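Flistora FH-1 Soft-Goods Head Camera Kit
Head-worn camera and controller for recording two-handed fabric work

Overview

The FH-1 is a head-worn camera with a belt controller. It is sold to groups that record people handling cloth and use the recordings to choose or train a gripper. The same camera head bolts to a robot neck mount, so footage from a person and footage from a machine can be compared from the same height and angle.

We tested the FH-1 against the Trosico wrist pair, which puts one small camera on each forearm. Both were used for bedroom tasks: changing pillowcases, laying sheets, and folding bedspreads. The notes on this page come from those trials and from the buyers who tested the kit before it went on sale.

What the head view records

Bedding is hard on cameras because the hands disappear into it. With a wrist camera, the cloth is often too close to focus on, and half of the recording is a blur of one color. The head view keeps both hands and the edges of the item together for most of a task. On pillow work, it shows where each hand takes hold and how far apart the two grips are. Those are the first numbers you need when setting the opening width of a gripper. 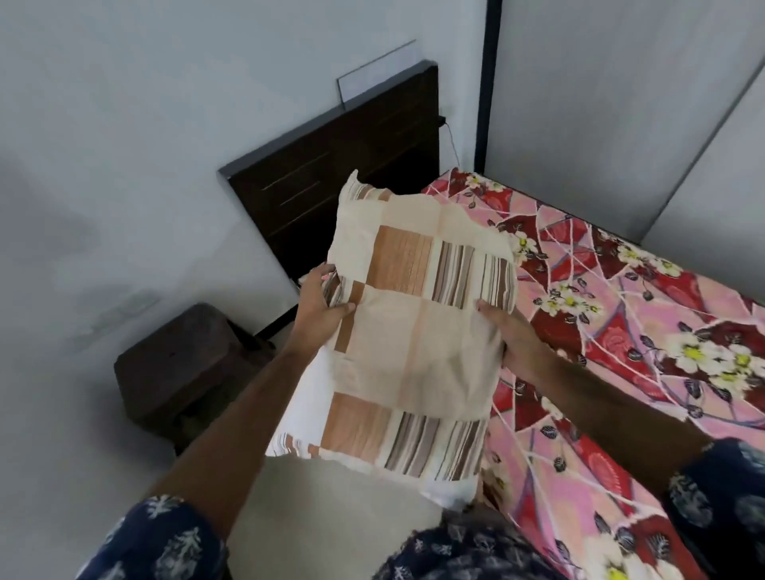

We still run wrist cameras for pillowcases, wrote Powell, because the head view loses the fingertips the moment they go inside the case, and that is where our gripper fails. For everything outside the case the head camera was enough, and we stopped using the second pair of cables.

That matches our own results. If your work includes stuffing pillows or fitting duvet covers, order the FH-1 with the two-channel controller and add one wrist unit. The controller keeps the two recordings in step. For flat sheets and folding, the single-channel version is fine.

Choosing a gripper from the recordings

The kit comes with a marking tool for the desktop. You step through a recording and tag each grasp as one of 4 types: pinch, edge curl, flat press, or scoop. In our bedding set, we tagged 873 grasps. Of those, 785 were a pinch or an edge curl, and both of these can be done with a plain two-finger gripper with soft pads. The remaining grasps were mostly flat presses used to smooth a sheet, and a two-finger gripper does them badly unless it can close fully and use the outside of its fingers.

We tried three grippers on the same tasks afterward:

Two-finger, soft pads. Best on hems and pillow edges. Slips on thin polyester when the cloth hangs with its full weight.

Three-finger. Holds a thick pillow well. Often picks up two layers of a folded sheet when only one is wanted.

Suction. Fine on coated covers. Not usable on woven cotton, where air comes straight through.

Large cloths

A bed-size cloth held up by its top corners is the hardest thing we record. It swings, it folds back over itself, and it covers most of what the camera could otherwise see. Tracking software that works from the outline of the cloth tends to lose it when a flap drops over the hem. Printed fabric helps, as the tracker has something to follow. Plain white sheets gave us the most lost tracks, so keep a few of both in your test set.
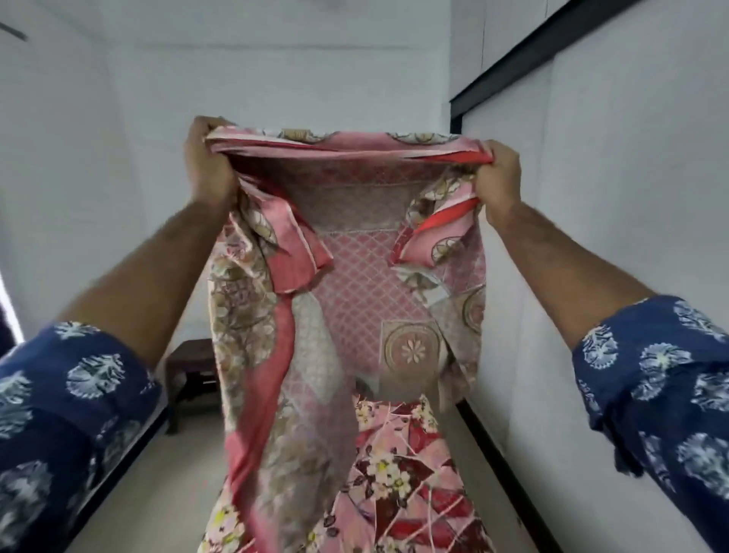 Arm reach is the other limit. A person holding a cloth this way can spread or raise their arms without thinking about it, but many bench arms run out of travel before the cloth is stretched. Measure your widest item along the hem before you order arms. If the two grippers cannot get far enough apart, plan on holding the cloth partway along the edge and letting the corners hang.

Shutter setting matters here too. Leave it on automatic for pillows and small items. For swinging cloth, switch to the fast setting and turn on more lights, or the lower part of the fabric will smear.

In the box

Camera head with padded strap
Belt controller, single-channel or two-channel
Neck mount plate and four screws
Battery and charger
Marking tool license for one computer

Weight and wear

The camera head weighs 175 grams with the strap. Most of our testers wore it through a full morning with one break. The strap should sit just above the eyebrows, with the lens tilted down until the hands are visible at waist height. Check the tilt again after every battery change.

Ordering

The FH-1 ships from our Usmont warehouse. Wrist units, spare straps, and extra batteries are listed under Accessories. Kits ordered in February ship with the updated neck plate, and owners of the earlier plate can request a swap through the support page.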